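Granby unit owners — quick one before the holiday

Parking lot gets resealed Wed 4 July, yes on the holiday, it was the only slot Trikum had left. Cars out by 7 am please. Anything still there gets moved to the Matsuda Street side and the tow is on you. Spaces 1 to 40 first, then the back row. Stay off it overnight, shoes too.

Storage fees are going up in the fall. Still waiting on the final number, will send it when I have it. 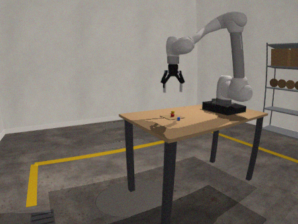 Arm over the worktable, gripper open.

Lost and found: one kid's bike helmet, a set of keys on a green tag, somebodys casserole dish from the April potluck. All in the office, unit 408. Unclaimed stuff goes to the thrift store at the end of the month.

Gate code changes too — ask at the desk, not putting it in here. Questions to Lorcan Heffernan, mornings are best, he's out teh whole week after.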